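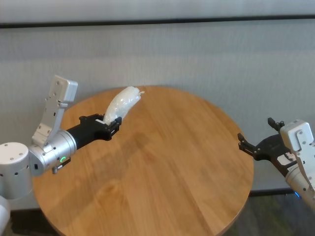
Two-arm handover drops soft bags but is fine with blocks. What should students change first?

Posted in Classroom and Club Robotics
13 September 2021
Tags: dual arm, gripper, handover, student project

I help with a student project at a technical college. The group has two arms on either side of a round table, each with a two-finger gripper. The task they picked is a handover: the left arm picks up a small plastic bag, brings it up over the table, and the right arm takes it. Then the right arm puts it down on its own side.

With wooden blocks and with an empty bottle it works nearly every time. With the bags it doesn't. The left arm picks up the bag all right. Then the right gripper comes in open, closes, and one of three things happens:

it closes on air, next to the bag
it catches a fold of plastic and the bag slides out when the left one lets go
it gets a proper hold, but the left one lets go late and the two arms pull against each other

The third one worries me most because the arms fault out and have to be reset.

What we have now: the handover point is a fixed position above the middle of the table. The students recorded 200 demonstrations with blocks and used those to set the timing. The left gripper opens 700 ms after the right one reports closed. Grip force is the same for everything. The bags are soft and thin, and tied at one end. They don't sit the same way twice.

The students want to train something on camera images and have started talking about collecting 2,800 more demonstrations with bags. They have until the end of March to show it, and I'd like them to try the simple things first. Which ones are worth the time? I can't change the grippers, but we can print fingertips.

Keabetswe Shezi

3 replies

wekix_lab

I ran nearly the same exercise with a second-year group. I would hold off on the demonstrations until you've fixed the timing, or you'll record a lot of bad handovers and learn from them.

Start with the release. A fixed delay is all right for a block because once the fingers touch it, they stop. On a bag the fingers keep moving while the plastic folds up, and "closed" can mean several things depending on how your driver reports it. On ours it meant "stopped moving or reached the target width", so an empty grip and a good grip looked the same. Check that before anything else. Have the students close the right gripper on nothing, on one layer of plastic, and on the full part of the bag, and write down the finger width each time. If the empty width and the one-layer width are too close to tell apart, you know where your second failure comes from.

Then change the order of steps to this:

1. Left arm goes to the handover point and stops fully.
2. Wait until the bag has quit swinging. We used a one second pause, which felt long but cost nothing.
3. Right gripper closes slowly.
4. Check the width. If it matches the empty value, open, back off and try again a little lower.
5. Right arm pulls away a few millimeters, very slowly, with both grippers still holding.
6. If the width on the right doesn't change, left opens.
7. Right arm waits for left to report open before it goes anywhere.

Step 7 takes care of the arms fighting each other. It sounds like your right arm starts its next move on a timer. It should wait for the signal instead. For step 5, lower the speed limit and set the stiffness down if your controller allows it. If it doesn't, skip step 5 and keep the rest.

For the closing on air, look at where the left arm holds the bag. If it holds one end, the rest can lean off to either side and a fixed handover point won't be where the bag is. We had the students pick up every bag by the same end, with the tied end away from the gripper, and aim the right gripper at the fat part just past the left fingers. The closer you get to the left fingers, the less the bag can move. Watch the clearance, though. Do a dry run with no bag and someone at the stop button.

Printed fingertips helped us some. Flat ones with a strip of rubber did better than ones with ridges. The ridges bit into the plastic and made holes.

tronitz88

just use more force. thin bags are slippery. we went up to max and had no more drops

Arnaud

I'd be careful with max force. It depends on what's in the bag, and if the right one only has a fold of plastic it will tear instead of slip. Check what the gripper maker allows for printed fingertips too, mine cracked along the layer lines.

I agree with most of what wekix_lab wrote. Two things to add.

Put something in the bags so they keep a shape while you sort out the timing. We used crumpled paper. Once the handover works with stuffed bags, take paper out a bit at a time. The students can see at which point it starts to fail, and that makes a decent chart for their report.

About the camera idea: I wouldn't tell them no. They could start with a much smaller job for it, finding the upper end of the bag against the wall and shifting the handover point to match. A white bag in front of a pale wall is hard to pick out, so hang up something dark behind the table first. Our group labeled 320 pictures by hand over a few afternoons, and it was enough to get the sideways position close. Depth was poor on shiny plastic, so we left the height fixed.

If they still want to record full demonstrations after that, have them save the finger widths of both grippers along with the images. We forgot, and had to start over.

Keabetswe Shezi

Thank you both. I checked the driver, and "closed" does mean stopped moving or target reached, same as yours. The students measured the widths this afternoon. Empty and one layer come out the same on our gripper, so we can't separate those two by width alone. The full part of the bag reads clearly wider, so for now anything below that counts as a miss and it tries again.

The right arm was on a timer. One of the students has changed it to wait for the left open signal, and we haven't had a fault since, though that is only one session. Next up is the pickup from the same end and the paper stuffing. Does anyone know if the retry in step 4 should have a limit? Ours went lower each time until I stopped it.

wekix_lab

Yes, limit it. We allowed two retries, then the right arm backs off, the left one puts the bag down on the table and the whole thing starts again from the pickup. Set a lowest height in the controller as well so a bad number in the script can't send it into the table.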